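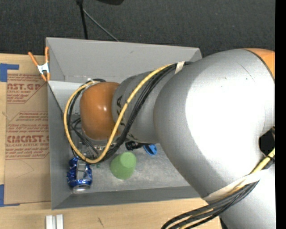 An open gray bin on a light wooden tabletop, with an orange and silver arm reaching across it.

Let People Borrow the Good Tools

By Catrin Kemeys
26 Jun 2021

My neighbor on Okley Street owns a tile saw. She used it for 2 days, did a beautiful job on her kitchen floor, and has been walking around it in the garage ever since. I own a pressure washer with the same life story. I suspect every garage between here and the river has one of these sulking in a corner, and I think a town our size should have a tool library to put them all in!

Drellside has had one for five years. I drove over last month expecting a shed with a few rakes in it, and I came home wanting to build a bookcase. They have 301 items on the shelves (sanders, ladders, a cider press, canning kettles the size of a drum) and you check them out with a card, the same way you'd check out a mystery novel. I borrowed a hedge trimmer just to feel what it was like. It was great.

What got me was the talk at the counter. A man returning a post-hole digger spent 11 minutes telling a young couple how to set a gate so it won't sag. They hadn't asked, but they were taking notes by the end. You don't get that from a big-box store, and you sure don't get it alone in your driveway with a video paused on your phone.

People worry that things will come back broken. Some will. Library books come back with jam in them, and we keep lending those. Charge a small late fee, keep a repair bench, and buy the sturdier drill in the first place.

The old Hoekstra building has been empty since August and it has a loading door. I'd bring the pressure washer over tomorrow.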